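Clostia Self Storage - Prastden Road site
Frequently asked questions

Updated 2019-07-06. Read this before you call, the office line gets busy in July and most of the answers are on here.

What are your hours?
Gate is open 6 am to 10 pm, every day incl. holidays. Office is shorter, 9 to 5. If you get there after 10 the keypad will not take your code, no matter how many times you try. Five wrong tries locks the code till the office opens.

How do I get a gate code?
Comes by text when you sign the lease. No text? Check the number you gave us. We can't read codes out over the phone, you have to come in with ID.

What sizes do you have?
5x5, 5x10, 10x10, 10x20. The 10x20s are almost always full in summer. There's a waiting list, ask at the desk. All the 5x5s are upstairs in Building B, elevator is at the loading bay end.

Which size do I need?
5x5 is a closet. 10x10 takes a one bedroom apartment if you stack it decently. 10x20 is a house, more or less. If you're between two sizes take the bigger one, moving units halfway thru the month means two leases and two locks and nobody enjoys it.

Is it climate controlled?
Building B yes. Building A no. Building A gets hot. Don't put candles, records or photos in there, or anything with glue you care about.

Do I need my own lock?
Yes. Disc lock, one per unit. We sell them at the desk or bring your own. No combination locks please, they get cut too easy. If you lose the key we can cut the lock off, there's a fee and you have to be there in person.

How do I pay?
Card, check, or autopay. Rent is due on the 1st. Late after 7 days and then the late fee goes on automatically, we can't take it off because you were on vacation. Gate code stops working at the same time. Starts again when you pay, give it an hour.

Do I need insurance?
Yes, everyone does. Either show us a page from your renters or homeowners policy that covers stored goods, or take the basic plan at the desk. Basic plan covers up to $2,000. If your stuff is worth more than that, talk to your own insurer. Basic plan doesn't cover cash, jewelry or anything you weren't supposed to be storing.
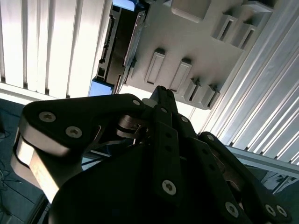

Black finger links, silver hex-socket screws

Can I store a car?
Drive-up 10x20s only. Registration and insurance have to be current and we keep a copy. Tank no more than a quarter full. Drip pan under the engine. No working on it in the unit, no jacks left under it.

What can't I store?
Food (incl. pet food and bird seed). Propane, gas, paint thinner, fireworks. Tires, more than four. Plants. Animals. Anything stolen, obviously. You can't live in it or sleep in it either.

Can I run power to my unit?
No. The outlets in the hallways are for cleaning, anything plugged in gets unplugged.

Do you have carts?
Yes, by the loading bay in both buildings. Bring them back down when your done. Please. Don't leave them in the elevator.

Weight limits upstairs?
Cart plus load, 2,000 lbs max in the elevator. Gun safes and pianos on the ground floor only, call first.

Do you rent trucks?
Not any more. Tiedemann Truck Rental across the street does, book early for the end of the month. Their trucks fit thru our gate except the longest one, which has to unload from the street side.

Do you sell boxes?
Small, medium, large, wardrobe. Tape and mattress bags too. Unused boxes can come back with the receipt. Tape can't.

Can someone else get into my unit?
Only if their name is on your lease. Spouses too, no exceptions. Fill in the access form at the desk, takes two minutes. We don't accept deliveries for tenants.

I saw a mouse / a leak / a broken light.
Tell us the same day. Unit number and building. Pest traps are checked monthly but we'd rather know.

How do I move out?
Nine days notice in writing, email is fine. Sweep it, take your lock off, take everything with you. If your lock is still on, you still have the unit and the rent keeps going. Mattresses left by the dumpster get billed to you, we check the cameras.

Do I get money back for part of a month?
No. Full months only.

Is the Imetti Street location the same company?
Yes, same owner, different codes and different prices. Your code from here won't work there. Questions on that site go to that office.

Still stuck? Come by the desk or leave a message, unit number first.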